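Wipe-Down Cell Walkthrough, Julstead Bench
Jul 24, 2019
Filled in as I went, so the comments are longer than the boxes want them to be

I do this list every time the arm on the cleaning bench gets a new task, and again in September when the whole floor gets its turn. The task this time is wiping liquid off a flat table with a folded cloth. Sounds like nothing, right? I thought so too, and then I wrote four pages. The short version is that the cell passes with three things to fix, and you can skip to the bottom if that's all you came for.

Marks I use: OK, FIX (run it, but get it done this week), STOP (don't run it).

SECTION 1. BEFORE YOU POWER ANYTHING

1.1 Emergency stop reachable from both sides of the bench. OK
Comment: Hit it from the left with my left hand, hit it from the right with my right hand. Please keep doing it that way and not just looking at the button. I've signed off on a button I only looked at, years ago at another place, and I still feel bad about it.

1.2 Reset needs a separate action after the stop is released. OK
Comment: Twisting the button out did nothing by itself, so good. You have to go press reset on the Brerkel box.

1.3 Cables off the floor and out of the drip path. FIX
Comment: The power lead for the arm loops down under the front of the bench. If a spill goes over the front, that loop is the first thing it meets. I'd like it clipped up along the back leg. Two clips would do it!

1.4 Floor tape visible. OK
Comment: Line sits 1000 mm out from the bench front. One corner is peeling but you can still see where you're not supposed to stand.

1.5 Sign on the post matches the task actually being run. FIX
Comment: It still says "sorting." We haven't sorted anything on this bench in ages. Print a new one.

SECTION 2. THE WORK SURFACE

2.1 Only the task items on the table. OK
Comment: This is my favorite rule because it's so easy to check and so easy to break. Mugs, pens, your phone, the hex key you swear you'll put back. For a wiping task I want the cloth and the spill, full stop. 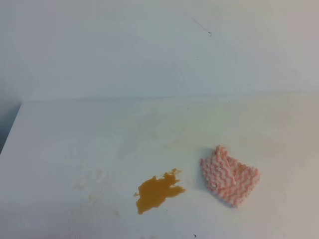

2.2 Spill liquid is on the approved list. OK
Comment: The list is short on purpose, and it's all stuff you could get on your hands without running to the sink. No solvents, no bleach, nothing hot. I know somebody will want to try the real kitchen sprays at some point (I want to as well, it would be a better test), but then we're into gloves and ventilation and a different form altogether. Ask first.

2.3 Amount measured before pouring. OK
Comment: Use the little cup. A freehand pour is how you end up with liquid going over the edge, and once it's over the edge it's a floor problem, and a wet floor inside a robot cell is about the worst kind of floor I can think of. Pour toward the middle of the table too.

2.4 Gaps and edges next to the table identified. FIX
Comment: I want people to look at this one properly. There's a gap on the left between the white top and the next white panel over, and it gets wider toward the near end. A cloth pushed that way could drop in, and a finger that followed it could get wedged. Right now the only thing keeping the arm away from there is the taught path. I'd like a software limit that stops the arm short of that edge, set and locked, so it doesn't depend on whoever did the teaching having a good day. 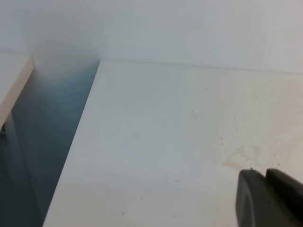
Item 2.4, gap at left of the work surface, seen from the wrist camera. Stain and specks also noted, see 2.5.

2.5 Surface clean enough to start. See comment
Comment: Okay, so this item gets argued about every single time. The old wording was "surface is clean," which is silly for a bench where the whole point is that it's dirty! My wording is that anything on the table at the start should be something you meant to be there or something you've written down. A tan patch is fine if it's in the log. Specks are fine if they're in the log. What I don't want is someone looking at old residue afterward and arguing that the robot missed it, or the other way around, counting a patch as cleaned when it was never part of the run.

Wu's sheet has a box for start condition. Use it. One line is plenty: where the marks are, what color, done.

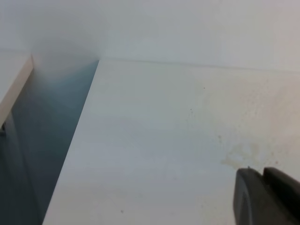

Item 2.5, start condition of surface: brownish stain at right, small flecks near it, a few separate dark specks. Logged.

SECTION 3. THE ARM AND GRIPPER

3.1 Gripper fingers tight, no play. OK
Comment: Power off, wiggle each finger by hand. Neither moved. If one ever clicks, that's a STOP, even if it's a tiny click and even if you're in a hurry.

3.2 Finger surfaces free of grit. OK
Comment: I run a thumbnail down the inside faces. Dried sugary stuff builds up there and then the cloth sticks when it's supposed to let go, and the arm drags it along for the ride. A damp rag fixes it. Don't spray the gripper directly, please, put the water on the rag.

3.3 Wrist camera and its cable secured. OK
Comment: Turned the wrist through its whole range slowly and watched the cable. It has enough slack and it doesn't snag. If you add a zip tie, cut the tail flush, those ends are sharp and I've got the scratch.

3.4 Speed limit set for shared-space work. OK
Comment: Read it off the Eveo panel and not off memory. The setup file was 606 and that's the current one. If you see any other number on the screen, stop and ask, somebody has loaded an old setup.

3.5 Minimum height over the table set. OK
Comment: The fingers come down really close to the surface on this task, they have to or they'd never press the cloth. That means the height limit matters more than it does for pick and place. Check it with the cloth off the table first. A finger landing on a bare hard top makes a noise you won't enjoy, and it's murder on the finger tips.

3.6 Contact force check. OK
Comment: I used the kitchen scale method again: scale on the table, cloth folded on the scale, run the press at slow speed, read the number. It peaked at nearly 700 grams, which is well inside what we allow on this bench. I know the scale isn't fancy. It catches the big mistakes, and the proper gauge comes out for the September round anyway.

SECTION 4. WHILE IT RUNS

4.1 One person has the stop and does nothing else. OK
Comment: Nothing else means nothing else. Not typing notes, not holding the spare cloth, not answering the door. If you're alone, you don't run. I don't care how small the arm is.

4.2 No reaching in between passes. OK
Comment: This is the one I'm a bit of a nag about. A wiping run has these long pauses in it, and a pause looks a lot like finished. You see a crumb, you think you'll just flick it off, and your hand is on the table when the next pass starts. Leave the crumb! Write down the crumb if it bugs you. 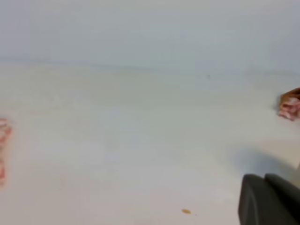 4.3 Hold-to-stop used for any adjustment. OK
Comment: If something does need moving mid-run, press stop, wait for the light to change, say "stopped" out loud, and then go in. Saying it out loud feels goofy for the first week or so. Keep doing it.

4.4 Cloth dropped or out of reach. OK
Comment: The arm is allowed one more try at it and then the run ends. Don't hand it the cloth. Handing things to a moving gripper is a separate task with its own form and its own limits, and this cell hasn't been checked for it.

SECTION 5. AFTER

5.1 Arm parked, drive power off, then clean. OK
Comment: In that order, every time. Parked with the power still on doesn't count as safe to lean over.

5.2 Table wiped by hand, floor checked. OK
Comment: Get down and look at the floor from the side, you'll catch drips that way that you'd never see standing up.

5.3 Used cloths in the lidded bin. OK
Comment: New cloth when the old one stops soaking things up. They're cheap.

5.4 Log signed. OK
Comment: Entry 63 in the Julstead book, my initials.

OPEN ITEMS

1.3 Clip the power lead up along the back leg.
1.5 New sign for the post.
2.4 Software limit short of the left edge, locked.

The first two are a five-minute job for anyone with clips and a printer. For 2.4 I'd like to be there when it's set so we can try it from a few different start positions. Until it's in, keep the slow setup loaded and keep the spill over on the right half of the table.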